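Tanatano 方言录音转写语料 说明文档

先写个草稿，后面再补。有问题找 Siham Mansour。

更新：2019年11月29日

内容
录音转写文本 2709 条，来自 11 个村子，口述为主：农事、婚嫁、赶集、做饭。一条对应一段话，长短不一，最短的只有一个词。
音频不在这个包里，要另外申请。

目录
text/ 转写正文，一村一个文件夹
meta/ 说话人表，年龄段、性别、村名代码
lexicon/ 方言词表，290 个词条，还没校完
old/ 一月份的旧版，别用 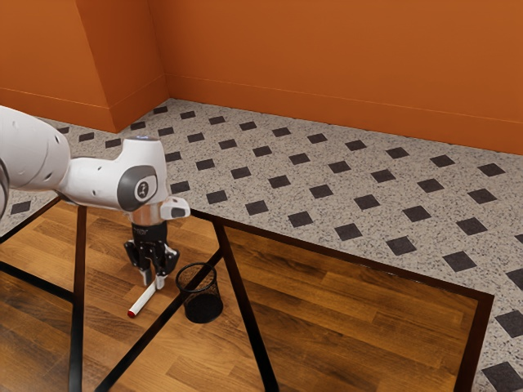 图1 木桌面上方的白色机械臂，渲染图

字段
id 村代码加流水号
spk 说话人代码，跟 meta 里的对应
raw 按音记的字
std 普通话对译
note 备注，大多数是空的

编码统一 UTF-8，制表符分隔。用 Excel 直接打开会乱码，先导入再选编码。换行符有两种，Protier 那批是 Windows 的，没来得及改。

转写规则
有本字写本字，没把握的用同音字，后面加星号。听不清写三个叉。笑声、咳嗽不记。两人同时说话，只记主讲人，插话放 note。
语气词比较乱。“嘞”和“咧”前后不统一，早期转写的人各写各的，后来定了用“嘞”，但旧的没有全部回改。检索的时侯两个都搜一下。

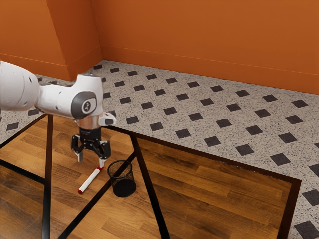

声调没标。原来打算标，标了两个村停了，意见不一致，Dhillon 那边按五个调，我们按六个。标过的放在 lexicon/tone_draft，仅供参考。

已知问题
Clundia 村的文件有重复，id 不同正文一样，去重脚本没写完。
std 一列有漏译，空着的就是漏了，不是没有意思。
地名有的替换了有的没替换，还在查。发现真名请告诉我们，不要外传。
部份说话人年龄段填的是录音当年的，部份是转写时的，暂时分不出来。 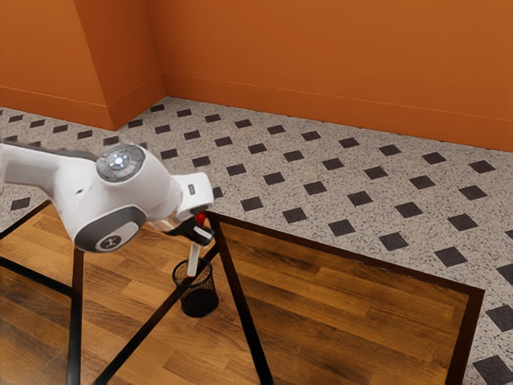

图2 夹爪夹着白色记号笔，下方桌上是黑色网状笔筒

使用
教学、研究可以用，注明 Tanatano 语料即可。商用先问。不要拿说话人信息去反查本人。
引用暂无论文，写项目名加版本日期。

待办
词表校对，补例句
合并两套换行
去重
old/ 删掉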